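주거 실내재료 11주차 강의 노트
석재 상판: 재료의 성질과 시공, 관리

1. 이번 주 범위
지난주에 다룬 목재와 집성재에 이어 천연 석재를 다룬다. 대상은 주방 상판으로 쓰는 화강암이며, 대리석과 엔지니어드 스톤은 비교할 때만 언급한다. 과제 2는 수업 끝에 따로 안내한다.

2. 화강암의 구성
화강암은 마그마가 지하 깊은 곳에서 천천히 식어 굳은 심성암이다. 주성분은 석영, 장석, 운모이고 각섬석이 섞이기도 한다. 식는 속도가 느려 결정이 눈에 보일 만큼 자란다. 장석은 흰색, 분홍색, 베이지색 계열을 내고, 흑운모와 각섬석은 어두운 반점이 된다. 석재 업계에서는 반려암이나 편마암까지 화강암으로 묶어 파는 경우가 많으므로 견본의 상품명만 보고 암석 종류를 판단하지 않는다.

3. 무늬와 색의 선택
무늬는 크게 반점형과 흐름형으로 나눈다. 반점형은 입자가 고르게 퍼져 있어 판을 이어 붙여도 이음매가 덜 드러난다. 흐름형은 방향이 있어 재단 전에 원판을 펼쳐 놓고 배치를 정해야 한다. 나무 마감과 함께 쓸 때는 목재의 색온도를 먼저 정하고 석재를 맞추는 편이 쉽다.
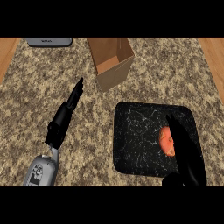

이 페이지의 최종 수정: 11월, 목요일

황갈색과 크림색 바탕에 짙은 갈색 알갱이가 섞인 반점형 상판은 주황빛이 도는 밝은 목재와 색 계열이 가깝다. 반대로 회색이나 청색 계열 석재를 같은 목재에 붙이면 대비가 커진다. 어느 쪽이든 견본은 실제 조명 아래에서 확인한다.

4. 표면 마감
물갈기(polished)는 광택이 있고 색이 진하게 보인다. 혼드(honed)는 무광이며 손자국이 덜 눈에 띄지만 얼룩에는 더 주의해야 한다. 버너구이는 표면이 거칠어 주로 외부 바닥에 쓰고 조리대에는 쓰지 않는다.

5. 시공 시 확인 사항
하부장의 수평을 먼저 잡는다. 석재는 휨에 약해서 받침이 고르지 않으면 개수대나 쿡탑 타공부 모서리에서 금이 간다. 타공부의 안쪽 모서리는 직각으로 따지 않고 둥글게 가공한다. 벽이 90도가 아닌 집이 많으므로 본을 뜬 뒤에 재단한다. 벽과 만나는 부분에는 틈을 두고 실리콘으로 마감한다.

6. 관리
흡수율은 석종마다 다르다. 물방울을 올려 두었을 때 그 자리의 색이 짙어지면 발수제를 다시 바를 시기로 본다. 일상 청소는 중성세제와 부드러운 천으로 한다. 화강암은 대리석보다 산에 강하지만, 산성 세정제를 반복해서 쓰면 광택이 죽을 수 있다. 기름 얼룩은 흡착성 분말을 반죽해 덮고 마른 뒤 걷어낸다.

7. 과제 2
페르날니스(Fernalness) 주택 도면의 주방을 대상으로 상판 재료를 하나 정하고 이음매 위치를 표시한다. 분량은 A4 4쪽 이내이며, 견본은 재료실의 피리에(Pirier)와 보비에(Bovier) 상자에서 고른다. 견본 뒷면의 번호를 도면에 적을 것. 목요일 수업 시작 전까지 제출한다.

다음 주: 타일과 줄눈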